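はさみの定位置、やっと決めた

18/05/2026

時間ないのでざっと。箇条書きみたいになるけど許して。

ずっと困ってたのが、はさみ。使いたいときに絶対ない。引き出し、棚の上、上着のポケット、なぜか靴の横。先月は見つからなくて結局もう一本買った。で、買った翌日に前のが出てくる。いつものパターン。

で、考えた。しまう場所を増やすからだめなんだと思う。一本につき一か所。テーブルの上に黒い箱をひとつ、ふたなし。そこに入れる。それだけ。
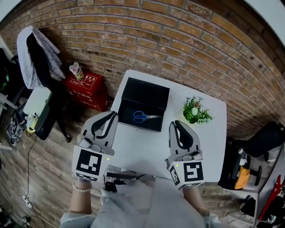

白いテーブルと黒い箱。青い持ち手のはさみはここが家。

箱はZasdaleの通販で861円。送料のほうが気になったけど、まあいい。最初はペンもメモも付箋も入れようとしてたんだけど、やめた。混ぜると三日で底が見えなくなる。経験ずみ。うちの場合、ひと箱にひとつが限界っぽい。

隣の小さい鉢はフェイクグリーン。本物は去年の8月に枯らしたので、もう無理しないことにした。水やりなし、日当たり関係なし。ほこりだけたまに拭く。葉っぱが明るい緑なので、白いテーブルの上だとけっこう効く。これは買ってよかったやつ。

床のほうは、まだ手つかず。延長コード、黄色いリール、バッグ。レンガの壁ぎわは気がつくとものが寄ってくる。椅子の背にチェックの布もかけっぱなし。棚の黒いバッグとダンベルも場所を決めてあげたい。ダンベル、最後に持ったのいつだっけ…。

今日のタイマーは30分。テーブルだけで終わった。床はまた今度。

あと地味に大事だったのが、はさみの向き。箱に入れるとき刃をどっちにするか、で手の出しかたが変わる。 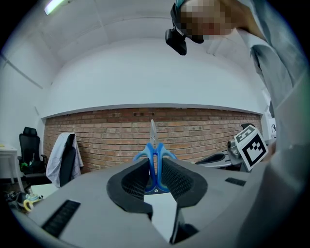
持ち手が派手な青なのも助かってる。前に使ってたCasadoのは持ち手が黒で、黒いものの中に入ると完全に消える。見た目はあっちのほうが好きだったんだけど、探す時間を考えたら青の勝ち。次に買うときも色で選ぶとおもう。切れ味は正直、段ボールと袋が開けばそれでいい。

ルールは今のところふたつ。使ったら箱。箱にほかのものを入れない。レシートを入れたくなったらゴミ箱へ直行。ここ、自分がいちばん危ない。昨日すでに輪ゴムを入れかけた。

次はテープの置き場所。Trerkulineの仕切りつきケース、2132円が気になってるけど、仕切りがあると全部埋めたくなる性格なので保留中。空き箱でしばらく試してからにする。

追記:Flemcombeのクリップ式フックはどうですかとコメントもらいました。ありがとうございます!レンガに穴をあけなくていいならアリかも。ただ壁の幅をまだ測ってないので、メジャーを探すところから。メジャーもない。

では洗濯機が呼んでるのでこのへんで。床の整理は終わったらまた書きまます。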